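Prekik Robotics Club - PC Assembly Cell
Section 4: Tray set-up and first pick
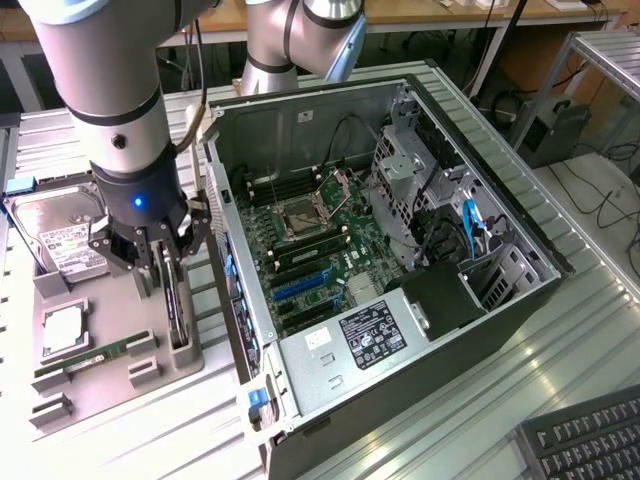 Do section 3 first (power, network, e-stop test). If you skipped the e-stop test go back, no exceptions, not even before the October meet.

You need: the tray, the parts for the tray, the tower with its side panel off, the keyboard, one person on the pendant and one on the stop button. So 2 people minimum.

4.1 Loading the tray

1. Arm in HOME, program paused. Hands in only after the pendant person says clear.
2. Tray down flat on the ribbed table. Push it up to the stops, tighten. Wiggle it. If it moves, it's not tight.
3. Hard drive in the upper pocket, label up. Corner blocks should hold it with no rattle.
4. CPU in the square pocket. Edges only, don't touch the underside.
5. RAM between the clamps. Don't force it, turn it around and try again.
6. Upright part goes in the holder block at the right edge. Has to stand straight, a lean of even a little and the fingers hit the top of it.

NOTE - the pockets are printed and they wear. Spares are in the Cavine box. If you use the last one write it on the board please.

4.2 Placing the tower

1. Lay the case down to the right of the tray, open side up.
2. Cables tucked away from the CPU socket. Tape if you have to.
3. Socket lever UP and bracket open before you run anything.

CAUTION: never reach into the socket to "fix" a pin. Stop and get Jarmila Kopecký. We have lost one board this way allready.

4.3 First pick

1. Load program Urban_pick. Not Urban_pick_old, that one has the wrong tray height.
2. Speed to slow. Leave it there for the whole first run.
3. Approach height 400, open, lower, close. Numbers are in the program in tenths of a mm, so 400 is 40 mm.
4. Lift straight up to 700 and hold. Watch the part. If it tilts, stop, put it back by hand and redo step 6 of 4.1.
5. Good pick - run it again from the top before you change the speed.

CAUTION: both arms can reach the case. Park the second one before teaching any new points, and check it's realy parked on the pendant, don't just look at it.

4.4 If it doesn't work

Gripper closes on nothing: tray not against the stops.
Part slips: finger pads dirty. Wipe, dry, retry.
Program won't start: someone left the pendant in teach mode. Usually this.
Anything else: message Matěj Tichý, with the error number, not just "it stopped".

Next: section 5, RAM insertion (Brarkcombe rules version).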